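Plarkero to sell tabletops without the table

January 2018

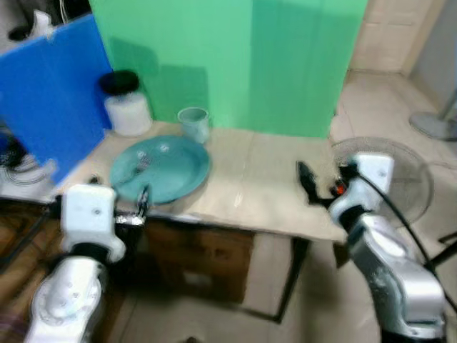
Furniture maker Plarkero will begin selling its tabletops separately from its bases this spring, a change that lets customers replace a worn or stained surface without buying a whole new piece. The company told dealers about the plan in a letter that went out after the holidays, and it posted a shorter version on its website last week.

The separate tops will be offered in 16 sizes at first. Most are meant to fit tables and low cabinets the company already sells, but a few are cut to the measurements of older lines that have been out of the catalog for years. Prices have not been set for all of them. The largest will cost $299, according to the letter, and the smaller ones will be priced below that.

Plarkero has sold spare legs, hinges and drawer pulls for a long time. It has never sold tops on their own, and customers who damaged one were usually told to look for a local carpenter or buy the full table again.

"We got the same call over and over," said Golnar Jafarzadeh, who runs customer service for the company. "Somebody set a hot pot down, or a kid got into the markers. The base is fine, the doors are fine, and they want to know what they can do about the top. We didn't have a good answer for them."

Jafarzadeh said the company received almost 3,000 requests of that kind last year by phone and email. Her department began keeping a record of them when a dealer asked for the total and she was unable to give one. The record also showed which models people were calling about, and that list was used to decide which sizes to make first.

The most requested top belongs to the Fagerlund, a sideboard that Plarkero stopped making when it moved to its current plant. Many are still in use in dining rooms and hallways, and they turn up often in used furniture stores. The Donov, a narrow work table with two doors under it, came next on the list. Both will be included in the spring release.

A top for the Fagerlund will ship in one piece. The wider Donov top will come as two sections that are joined in the middle when they are installed, which the company says keeps the box small enough for regular parcel delivery. A single-piece version will be available by freight for customers who don't want a seam. The freight charge will be added at checkout and depends on distance.

Installation is meant to be done at home. On most models the old top is held on by screws that come up from underneath through a rail, and it lifts off once those are out. The new tops will come with starter holes already made for the current models. For the older ones the buyer will have to mark and drill the holes, because the spacing of the rails changed several times over the years. The company plans to include a paper template in the box with those sizes.

Buyers will be asked to measure before they order. Some of the older pieces were sold under the same name in more than one depth, and the label inside the door does not always say which is which. The website will have a page showing where to put the tape measure, and customer service will check an order against a photo if a customer sends one in.

Colors will be limited in the first year. Plarkero will make the tops in a light tan, a medium brown and an unfinished version that can be painted or stained at home. The company said it will not try to match the color of older bases, most of which have darkened or faded depending on where they stood. Jafarzadeh said she expects a lot of people to end up with a light top on a dark base and suggested ordering a sample chip before deciding. The chips are free, with a limit of 2 to a household.

Dealers have had mixed reactions. Behrouz Fallahi has carried Plarkero furniture in his store since it opened and sells used pieces out of the back room. He said he welcomes the tops for the used side of the business and is less sure what they will do to the new side.

"I have sideboards back there that I can't sell because the top is shot," Fallahi said. "I'd put new ones on tomorrow if I could get them. But I also know some of the folks who come in for a new table are coming in because the old one has a ring on it. Maybe they don't come in now."

Fallahi said he raised the question at a dealer meeting in November, when the company first described the idea, and was told that dealers would be able to buy the tops at the same discount they get on finished furniture. He said that helped. He would still like to see the tops stocked in stores before they go on the website, so that customers can feel the surface and carry one home the same day.

The company has not agreed to that. Its letter says the tops will go on sale in stores and online at the same time, and that dealers who want to have them on the floor should place orders early. Stores that don't want to stock them can take special orders.

The tops will be cut and finished by Drilwood, a supplier that already makes shelves and drawer fronts for Plarkero. Drilwood is adding a second shift to handle the work and has been running test batches since the fall. Its contract covers the first year, with a review at the end.

Some of those test batches were rejected. The letter to dealers mentions a problem with the edge finish, which chipped when the tops were stacked for shipping, and says it was fixed with a change to the packing and a slightly rounder corner. The rounder corner will be used on all the replacement tops. Customers who put a new top next to an older table of the same model may notice the difference — it is small, but it shows when the two are pushed together.

Returns will be accepted on undrilled tops in their original packing. Once a hole has been made, the top can't be sent back unless it was defective. Fallahi said he expects that rule to cause arguments at the counter and plans to have customers sign the measurements on their order slips.

Plarkero does not plan to collect old tops. Customers will need to get rid of them on their own, and the company suggests checking with the local trash service before putting one out at the curb, as many treat it as a bulky item that needs a scheduled pickup. Jafarzadeh said a number of callers have told her they intend to keep the old one for the garage or cut it down for shelves.

Warranty terms are still being worked out. A new top on a table that is still under warranty will be covered for whatever time is left on the table. For older tables and cabinets, the company is leaning toward a separate warranty that covers the top only, and it expects to settle that before the first orders ship. Damage from heat and from cleaning products will not be covered in either case, the same as on its finished furniture.

The change does not affect glass tops, which Plarkero buys from an outside company and will keep selling only with the matching base. It also leaves out the round tables. Jafarzadeh said those were near the bottom of the list of requests and are harder to ship without damage. They may be added later if enough people ask.

Customers who called or wrote in last year and left an email address will get a notice when ordering opens. Anyone else can sign up through the company's website or at a dealer. Orders for tops that fit current models are expected to ship first, with the Fagerlund and the other discontinued lines following a few weeks behind.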